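Tarcísio Miranda
07/02/2019

Some people asked me what I do with the old office computer from my uncle's shop in Prulilthorpe. I will write it in small posts, because I can only type in the breaks.

The computer is a normal tower. My uncle used it for invoices for many years, under a counter, next to the door. You can imagine the dust. He wanted to throw it away in December and I said no, give it to me.

My plan is simple. Clean it, change the thermal paste, look at every part, and give it to my niece Lei for her school work. She does not need a fast machine. She needs one that does not turn off in the middle of her homework.

Turning off was the problem. My uncle said it worked for 6 minutes and then went black. He thought the power supply was dying. I thought it was heat. I ran a temperature program before I opened anything and it showed 94 degrees, only with the desktop open.

So, first rule for people who want to try this: disconnect the power cable, then press the power button one time and wait a little. Touch the bare metal of the case before you touch any part.

Second rule: lay the tower on its side. I have seen friends work with the tower standing up and a flashlight in the mouth. When it lies flat, a screw that falls stays where you can find it.

The side panel came off easily. Under it was a gray carpet. I am not joking, it had the thickness of felt on the cooler. I took the tower outside and used a soft brush and a can of air. Hold the fan with one finger when you blow on it, please. It should not spin from the air.

The cooler had four screws. I loosened them in a cross, a half turn each, like the wheel of a car. Then I twisted it very softly left and right before I pulled. Old paste is like glue. If you pull straight up, sometimes the processor comes out together with the cooler and the pins can be damaged.

The old paste was dry like chalk. I cleaned it with paper and alcohol, both the cooler and the top of the processor. It took many small pieces of paper. Stop when the paper stays white.

A question came from Jonano, who follows me here since the bicycle repair posts: "Do you really need to take out the processor?"

No, you don't. For new paste it can stay in its place. I took it out only because there was old paste on the edges, and I wanted to see if something had gone under it.

To take it out: push the thin lever down and a little to the side, lift it, and open the metal frame. Hold the processor only by the edges. Put it immediately in a place where it cannot slide -- mine was on a saucer the first time I did this, years ago, and my cat was interested in the saucer.

When the socket is empty, this is the most delicate moment of all the work. Do not put your fingers there. Do not blow with your mouth there. Do not drink coffee above it. I look inside with a lamp from the side, and if everything is in straight lines, I am happy.

About the memory: press the small clips at the ends of the slot and the module comes up alone. I cleaned the gold contacts with a white eraser, very lightly, and then brushed off the crumbs. Some people will tell me this is a bad idea. I have done it for a long time and I had no trouble, but you can use alcohol if you prefer.

Break is over. I continue in the evening.

I am back. Jonano asks now about the power supply, and if I opened it. No, and you should not open it also. It can keep a charge inside for a long time after you disconnect it. I brushed the outside and blew air through the grille, and that is all.

Do read the label on it, though. There you find how much power it can give, and you need this number before you buy any graphics card. My uncle's son bought a card one time without reading and had to sell it again.

Cables are the boring part, but I like it. In a case of this age they are usually pushed into any free corner near the drives. I take a photo with my phone before I unplug each one. After that I put a piece of paper tape with a number on it. It seems slow, but I finished with no cable left over, for the first time in my life.

The shopping list, for who wants to know: one tube of paste and one can of air from Trinditero, 3 meters of cable ties in a roll, alcohol from the pharmacy. The brush was already mine. It was a paint brush.

The hard drive I want to replace with a solid state one. I found a used one at Trinditero with 916 hours on it, and that is not much for such a disk. Lei will notice this change more than everything else I did.

Before I install the new drive I must copy the invoices for my uncle. He says he does not need them. I know him, he will need them the week after I erase everything.

For the new paste, a small quantity in the middle, like a grain of rice, and the pressure of the cooler does the rest. Tighten the screws again in a cross. Stop when they stop. And connect the fan cable! I forgot it one time and the computer complained with many beeps.

Tomorrow I will do the drive, and then the test, one hour with the same temperature program. I will post the number here, also if it is a bad number.

If somebody has a spare keyboard with quiet keys, please write to me. Lei's room is beside her parents' room and she writes late.

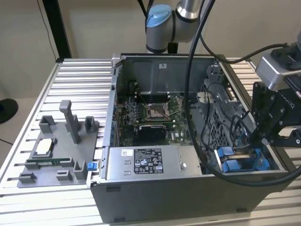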